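Journal > Issues > March > Maintenance and Everyday Spaces
5 min read
3 shares

4.2 Do temporary repairs spread?

The claim that one makeshift repair invites another has become a fixture of the maintenance literature. In its strong form it says that people who work near a taped, wedged or tied-up fault become less likely to report new faults, and that the effect grows with time. We began this study expecting to find some version of it. The Gatow records give us little reason to keep that expectation.

Fuchs's earlier survey is the source most often cited for the strong form, and it deserves a closer reading than it usually gets. It drew on 727 repair requests from shared workrooms and found that rooms with at least one makeshift fix sent in fewer requests per month. The gap is real. What it means is another matter. A room where people are handy with tape may send in fewer requests simply through handling small faults themselves, and the survey had no way to tell such a room from a neglected one. Wieser raised this point when the first results circulated, and we have not found a convincing reply to it.

We coded 302 requests from the Gatow rooms, using the same form but adding a field for the kind of surface involved. Floors and doors behaved much as Fuchs reported. Tables did not. Tables with a visible makeshift fix produced as many new requests as tables without one, and the difference between the two groups changed sign depending on which month was left out. Figure 3 gives the kind of fix we coded as "joining" – tape used to hold or cover a line between two parts of a surface.
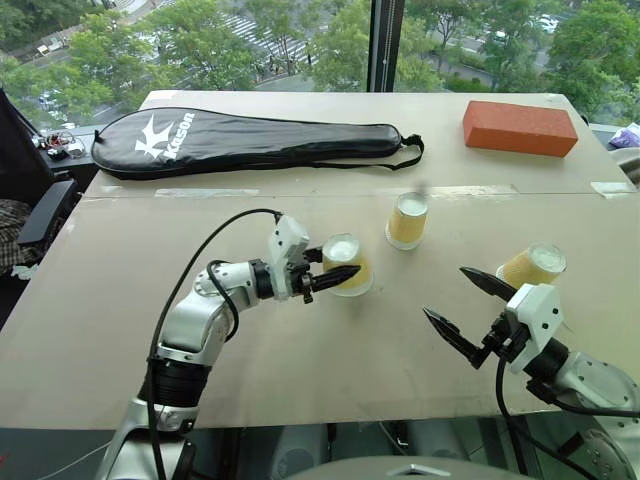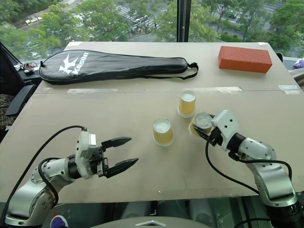 Figure 3. Translucent tape along the seam of a tabletop. A black racket cover marked "Kason" lies on the same surface.

Whether such a fix should count as a repair at all was the hardest coding question we faced. Our form assumed a fault that came first and a remedy that came second, and many entries would not fit that order. Translucent strips set at intervals along a seam, as in Figure 3, could be a remedy for boards that had drifted apart, or could have been part of how the surface was put together to begin with. A coder looking at the table cannot say which. Our two coders agreed on floors almost without discussion and disagreed on joined tabletops often enough that we ran the analysis both ways. Dropping the joining category removed what little support for the strong claim the tables had offered.

Defenders of the spreading hypothesis will answer that our rooms were too well kept to show it. They may be right, but the argument can be made about any null result, and it would carry more weight if somebody had said beforehand how poorly kept a room must be. The Durkeo rooms, treated in the next section, are older and busier and offer a slightly harder test.

11 comments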